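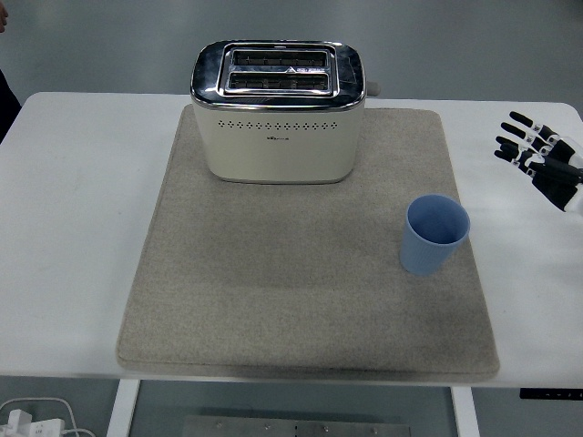

Rirklow repair sessions to continue through the winter

The monthly repair sessions at the old school hall in Rirklow will carry on through the winter after the parish council agreed to let the group keep its room for another year. The sessions, where residents can bring in small household appliances and have them looked at free of charge, were due to stop at the end of August.

Toasters have been the most common item brought in, followed by kettles and table lamps. The group's log shows 1,359 items booked in since the sessions began, and 700 of those were kitchen appliances. The log does not record how long each repair took, but most visits are over within an hour.

Brunello Melis, who started the sessions and still runs the toaster table, said many of the faults he sees are simple ones.

"People come in and tell me it's finished, and then we turn it over and half a loaf comes out," he said. "Crumbs get under the carriage and the lever won't stay down. You clean it out, you test it, and off they go. Other times the element has broken and I have to tell them it isn't worth doing."

Two-slice toasters are the easiest to work on, he said, as there is more room inside the casing than in most of the narrow long-slot kind. Each appliance is stood on a felt mat while it is looked over, which saves the tabletop and stops polished parts from getting scratched. The mats do flatten in the middle where most of the work goes on, and they are turned round every so often to even out the wear.

The new arrangement gives the group the larger of the two rooms at the hall, with the white tables that were bought for the art class. It also gets the use of a lockable cupboard for tools and spare parts. Until now these have been carried in and out by car each time.

Running costs will be met by a grant of £2,379 from the Kanero Fund, a local charity that supports projects in the villages along the valley. The money will go on electrical testing equipment, insurance and a stock of fuses, plugs and flex. Galli, the hardware shop on the main street, will continue to supply screws and small fittings at cost.

Visitors are asked to follow a few rules:

Appliances should be unplugged well before they are brought in and must be cold.

Toasters should be emptied of crumbs at home if possible. Take out the tray if there is one, or hold the toaster upside down over a bin and tap it gently. Do not put a knife or fork into the slots.

Wipe the outside with a damp cloth, and leave the inside dry. Chrome tops can be polished with a soft cloth and a little vinegar in water.

No more than two items per household at each session. Microwaves are not accepted.

Every mains appliance is given an electrical safety test before it goes home, whether or not it has been repaired. Items that fail are labelled and the owner can take them away or leave them to be recycled. Usable parts such as knobs, levers and crumb trays are kept in the cupboard, and Mr Melis said he would be glad of more of them.

"If you have an old toaster in the garage that doesn't work, bring it," he said. "Somebody will be after the knob."

There are 24 places at each session. They can be booked at the library desk or by leaving a message on the hall telephone. Doors open at 10am and the last items are taken in at noon. Tea and squash are available at the hatch — bring your own cup if you can, as the hall's supply has been going down.

A separate session for sewing machines, run by the Fustora textile workshop, is planned for the spring. Details will be posted on the hall noticeboard.

Comments (4)

marrowpatch
Good news. They fixed my mother's toaster last year and it is still going. The lever had been sticking for ages and she was holding it down with her thumb.

Dee, Upper Rirklow
Is there parking at the back now or is it still only for the school bus? Not easy carrying a sewing machine up from the bridge.

hallside
@Dee there are a few spaces at the back but the gate is shut until half past nine. You can unload at the front.

Old Tin Kettle
Why no microwaves? Mine only needs a new bulb.

Contact the newsdesk | © Rirklow Valley News. All rights reserved | Back to top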